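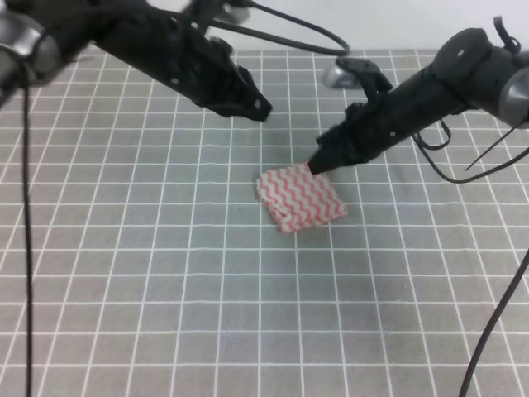 Mahtab Salehi wrote:
Check the cable before you touch the gripper. When one of mine started letting go of fabric halfway through a fold, I took the whole finger linkage apart, put it back together, and got exactly the same behavior. The lead was pulling on the wrist every time the arm reached across.

foldbench wrote:
OK, that's annoying, because I already have the finger linkage apart on the other arm. Let me give the full story since my first post got eaten by the login page.

Two arms, one table, gridded mat, folding dish towels. The cell ran fine up to nearly 2,900 folds, and then the right arm began dropping its corner on the second fold. The left one is fine. I've re-zeroed both, cleaned the fingertips with alcohol, and swapped the gripper motor for a spare from Tillari. No change at all. Controller is the Zoralska one, stock firmware.

The cables on mine are basically free. There's a loop hanging under the right arm and another one that goes up and over to the back of the table. Always been like that!

oldgrease wrote:
"Always been like that" is what everybody says about the thing that breaks. You want a fixed anchor at the base and a second one at the elbow, with enough slack between them for full reach and no more. Hanging loops swing. They also flex at the connector, same spot every cycle, and then you get a motor that loses torque now and then and you spend a weekend blaming software.

Rosemarie Stöcker wrote:
I disagree with tying everything down, at least on arms this light. I did that on ours (hook-and-loop straps at every segment, very pretty) and the wrist started stalling near the end of its travel. I'd measured the slack with the arm parked. A loose loop isn't a problem as long as it stays off the work and doesn't catch on the other arm.

My money is on the fingertips, foldbench. You said you cleaned them, but did you look at them from the side? Ours go shiny at the tip after a while and the cotton just slides. We change the pads every 700 folds whether they look bad or not.

foldbench wrote:
Every 700?? I have never changed them. I didn't know they were a thing you changed. They're just the printed plastic tips it came with.

Rosemarie Stöcker wrote:
Well, there you go. Glue a strip of thin silicone on the inside face and keep it back from the point, or the tip gets too fat to slip under a layer. I use the Hoker sheet because it cuts cleanly with scissors. Whatever you do, redo the closed position afterward. If you leave it on the old number, the fingers hit each other early and the motor sits there pushing and getting hot.

Mahtab Salehi wrote:
Pads are a good idea, but that doesn't explain why only the right one drops. Same tips, same number of folds. Try this, it takes five minutes: close the gripper on a scrap of towel with the arm in close, tug it, then do the same at full reach. If it holds in close and slips when it's stretched out, that's cable.

oldgrease wrote:
Same number of folds isn't the same wear though. What does the right arm do that the left doesn't?

foldbench wrote:
Hm. The right one pins the corner down against the mat first and then slides under to pinch it. The left mostly comes in from the top. So yeah, I guess the right one is rubbing on the mat all day.

Did the tug test. In close it slips a little. At full reach it slips a lot. So congratulations, you're both right?

Mahtab Salehi wrote:
Ha. Fix them one at a time or you'll never know which one mattered. Cable first, it's free.

Rosemarie Stöcker wrote:
Pads first! If it slips in close, it's going to slip no matter what you do with the cable. And bring your press height up a hair while you're in there. The tip only has to touch the cloth to hold it.

tinyvoss wrote:
Jumping in with a side question. I have the Voß mat and the lines are wearing off where the arm presses. Does that mess with anyone's calibration or is it just ugly?

oldgrease wrote:
Just ugly, unless you calibrate the camera off the lines. If you do, flip it around so the worn part is at the back.

foldbench wrote:
Went with pads first, sorry Mahtab. Silicone is on, closed position redone, press height up 2 mm. In close it holds really well now. At full reach it still lets go every so often, so I'm ordering a longer lead and a clip for the elbow. Will post once it's in. Does anybody know if the Tillari lead has the same connector on both ends?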